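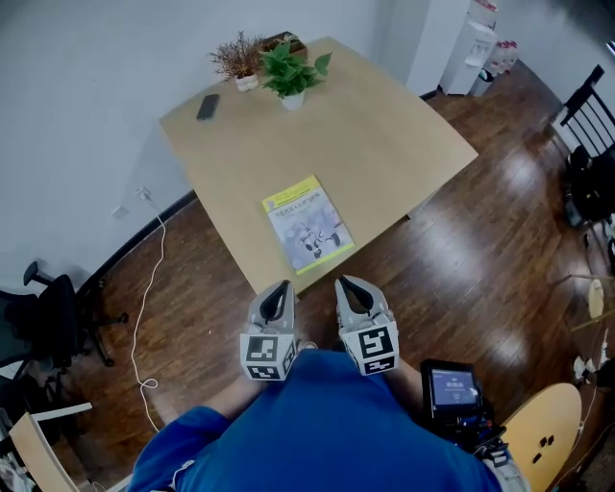
The wooden table, June.

July 4, 2020

I have now been learning to nap for a month. My grandmother could do it upright, in church, with her purse closed. I lie down at two with a pillow over my face and think about my water bill.

Leire says the trick is to hold a spoon and let it drop. I held a spoon for 60 minutes. Milagros swears by counting backward from 2000, and I got to 1419 before I was too annoyed to continue. She was out cold by 1980, she tells me, every time, and I believe her, she has that kind of face.

The neighbors on Riscombe have started on the fireworks already. It's three in the afternoon. The dog is asleep.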